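Ticket 418 – Field number search returns the wrong cactus
Product: Prokora collection database
Status: Closed, reopened, closed again
Opened by: Jaltwood Succulent Nursery

Searching our Mammillaria sheet for field number 12 brings up a Rebutia from a different collector, on a different continent, with the wrong spines. We noticed when a customer did. The labels for tray 10 had already been printed, so we now own a lot of very neat, very wrong labels.

Steps to repeat: open the sheet, type the number, press Enter, lose faith.

Support, first reply: Please clear your cache and try again.

Cleared the cache. Same Rebutia. It's a nice plant and I have nothing against it.

Support, second reply: Could you export the sheet and attach it? Please also tell us whether the collector initials sit in their own column.

Export attached. Initials are in their own column, except for the Kemppainen seed list, where they share a cell with the altitude and what I take to be someone's opinion of the road.
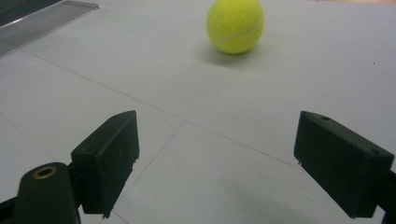 Prikiseck Cactus House, commenting: We hit the same thing in August. The search drops the initials if there's a space before them, then matches on the bare number and hands you the oldest record. Take the leading spaces out and rebuild the index. Ours has some 1,000 records and it took most of a lunch break.

Spaces removed, index rebuilt. Field number 12 is a Mammillaria again. The Kemppainen rows still come up with no locality – I've split those cells by hand and left the road out.

Support: Marking as solved. A fix for leading spaces is on the list for a later release.

Reopened. Label printing still uses the old index and has just made me a fresh Rebutia.

Support: Please restart the label service.

Restarted. Tray 10 reprinted and checked against the seed packets. You can close it.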